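Search questions and topics
3 min read

Toys all over the play mat by noon - how do you sort them when you have a baby and a preschooler?

Miroslava Dovhaniuk

We have one main room. The sofa is on one side, the high chair and the dining chairs are at the back, and the play mat takes up most of the floor between. I have a baby who puts everything in her mouth and a four-year-old whose favorite things are all small.

I don't mind toys being out. What I mind is that everything ends up in one layer. Play fruit, cups, little boxes, pieces from sets I can't identify anymore. I bought a set of stacking bins in October (Concombe, the 7 liter size) and they were too deep. My son tips the whole bin out to get one thing from the bottom.

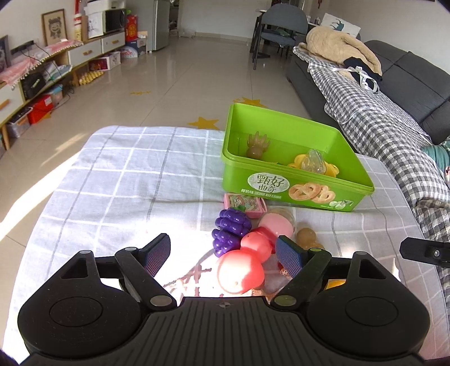

What has worked a little better is old food containers. We have a green plastic one that coconut cookies came in, and he will put things in it without being asked. The trouble is that he puts anything in it, so a pacifier goes in with the toys and I have to wash it again.

So, two things. Do you sort by type, or by which kid is allowed to have it? And where do you keep the small stuff so the older one can still get to it?

Kedir Woldegiorgis

Sort by kid first. Type can wait until they are older.

We did it with two heights. Anything on the floor has to be safe for the baby, with no exceptions. Anything small goes on the dining table or a shelf the baby can't reach, and the older one plays with it up there, sitting on a chair. It took us about 100 reminders before our daughter stopped carrying things down to the mat. Now she mostly remembers.

For testing size, use the cardboard tube from a toilet paper roll. If a toy fits inside the tube, it goes up high. Be careful with toy sets, where the big pieces can be fine and one or two of the small ones are not. I went through ours one evening and took out dice, a few beads and the wheels off a broken car. Also look at anything that could come apart, even if it is large in one piece.

Pacifiers should not live with toys at all. Ours go in a cup with a lid near the sink. When one is found on the floor it goes to the sink and does not go back to the mat until it is washed.

The cookie container is a good size, by the way. Shallow is better than deep. If he can see what is in there he won't dump it. I would keep that one for play food only and tape a drawing of a grape on the front. He can't read yet but he can match a picture.

Illia Kobzar

just get a drawstring mat. you pull the cord and it all goes in the bag. done in a minute

Taras Hrynyshyn

The drawstring mat is quick but it makes the one layer problem worse, in my experience. Everything goes in together and comes out together. We used one for blocks only and it was fine for that.

I agree with Kedir about the heights. I would add that you can put half of it away. We keep two boxes in the closet and swap them when the kids get bored. There is less to pick up, and the old toys seem new again.

Check under the sofa cushions and in any blankets you keep there before you let the baby sit on it. That is where our small pieces ended up - I found most of a tea set.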